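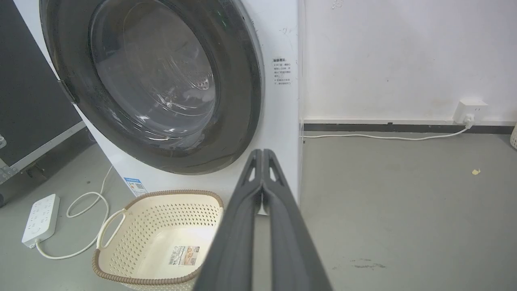
## Teaching the arm the washer door

By now you should have the Clestar arm bolted to its cart, the gripper fingers fitted and the wrist camera showing a live view on the laptop. Make yourself a cup of something, as teaching the door is the slow part, and it goes much better when you aren't trying to finish before dinner.

Yesenia Mamani and I wrote these steps for front-loading machines with a round door and a dark rim. If yours opens from the top, skip ahead to the section on lids.

1. Park the cart in front of the washer and lock both rear casters. Give the cart a good shove with your hip. If it moves at all, lock them again.

2. Look over the floor before you go any further. Power strips and loose cords like to wander right where the cart wants to roll, so move them off to one side and keep them away from the basket.

 **Caution:** Leave the washer switched off for the whole of this section. The arm should never be near a door while the drum is turning.

3. Set the laundry basket on the floor in front of the door. A light-colored plastic one with a darker rim suits the camera very nicely, and it's fine for the basket to sit a little crooked. You'll be teaching its position later on.

4. In the Jiltdale panel, choose **Teach**, then **New fixture**, and type a name you'll still recognize next month. Ours is called "door" and we have regretted it ever since we added the dryer.

5. Set the speed to 14 percent. I know it feels terribly slow! Please leave it there until you've been through the whole routine at least once.

6. Bring the fingers close together and jog the arm until their tips point toward the lower part of the door. Stop before they touch anything. It's all right if the fingers hide part of the basket in the camera view.

7. Check that you can see the dark rim clearly against the white front of the machine, then press **Save view**.

 **Note:** The glass throws back a lot of light, and bright streaks can confuse the edge finder. Try turning off the lamp nearest the washer, or swing the wrist a few degrees and save again. Hernán Carhuamaca hung an old pillowcase over his window, and that did the job too.

8. Trace the rim on screen with the circle tool. Follow the outside of the dark ring and ignore the drum behind the glass. If part of the door runs out of view, trace what you can see and let the panel fill in the rest.

9. Press **Test approach** with one hand resting on the stop button. The arm should back away, pause for 2 seconds and return to the saved spot.

If the arm stops short with error 270, the saved view and the live view don't match closely enough. Go back to step 6 and save the view again with the lights as you normally have them.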